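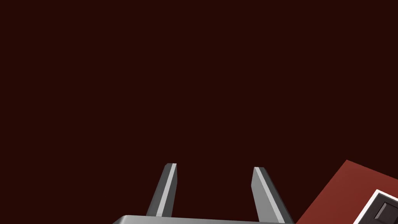 Thursday, late, kitchen table

Rain since lunch and the gutters are singing, so I've given up on the garden and made a second pot of tea, and I may as well get the week down before I lose it. June always does this to me. I start the month full of plans and by the middle of it I'm in two jumpers with a hot water bottle shoved up the back, writing about soup.

The big news (big for me, anyway) is that the quince paste has finally set! Iulian Roman from over the back fence dropped off a bucket of quinces on the weekend, far more than he'd promised, and I stood at the stove with the long spoon for most of an afternoon while it spat at me like a cranky cat. I've got a little burn on my wrist to show for it. But the colour, oh, the colour. It went from that dull porridge yellow to pink and then to the deep red I remember from Mum's, and I was so pleased I rang my sister in the middle of her dinner to tell her. She was very good about it.

I used Mum's recipe, the one on the back of the electricity bill, which has you weigh the pulp and put in the same of sugar. Hers doesn't say how long to cook it. "Until it's ready" is all she wrote, bless her. I pulled it off after 2 hours and then lost my nerve and put it back on for another go, and I think that was right, although the edges are a bit chewy. Next year I'll line the tin properly and not try to make do with the end of the roll.

Took a slab over to Iulian this morning with some cheese and stayed much longer than I meant to. He's been sorting out his father's letters, 67 of them, all tied up in kitchen string, and he read me a couple, putting them into English as he went. One was mostly a complaint about a neighbour called Neagu and a borrowed ladder. It went on for three pages! I laughed until I had to take my glasses off. He says there are more about the ladder further down the pile and he's saving them for me.

Walked home the long way, by the creek, which is up over the second stepping stone. Saw the wrens in the lomandra and a very wet man with a very wet dog, and we all agreed it was wet.

The heater is still making its noise. I rang the repair people and was told it would be $245 just to come and look, before anybody so much as picks up a screwdriver, so for now I'm giving it a thump on the left side and it seems to respect that. I'll ask around at choir in case someone has a cheaper name.

Bits to remember: return the big preserving pan to Jean's shelf at the hall. Stamps. Find the other gumboot. Write Mum's recipe out on a proper card before the bill falls to pieces altogether, it's nearly through at the fold.

Tea's gone cold again. I'll have one more sliver of the paste, off the chewy edge so it doesn't count, and then bed with the library book, which has to go back tomorrow and I'm only up to page 44.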